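Teaching the arms to reseat RAM, part 2: fixtures and first moves

Posted Saturday, October 24, 2026 by Naheed Bangash

Welcome back! Last time we got both arms bolted down and talking to each other. Now comes the fun bit – giving them a real PC to work on.

Start with the case. Lay the tower on its side, take the side panel off and push it up against a stop so it can't creep. Ours slid a little every time the gripper pressed down, and I lost a whole evening blaming the calibration.

Next, print your holders. Jhair Ospina drew ours in gray PLA, all on one plate, so you can lift the whole set off and put it back in the same spot. Leave 2 mm of slack in each slot. Tighter looks nicer on screen, but the arm will jam on it.

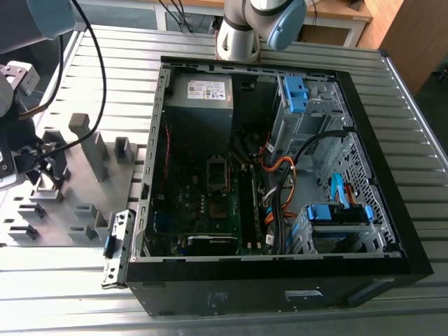 Once the plate is clamped, jog the gripper by hand to each holder and save two points: one right at the slot and one 20 mm above it. Always travel through the upper point. Do the same for the memory slots on the motherboard, and keep your approach straight down.

Now run everything at low speed with the gripper empty. Watch the cables! Power wires love to spring up into the path, so tuck them down before you start. Our program came to 158 lines, most of them waits, and I was grinning the first time it ran end to end.

Next up is picking a real stick out of its holder.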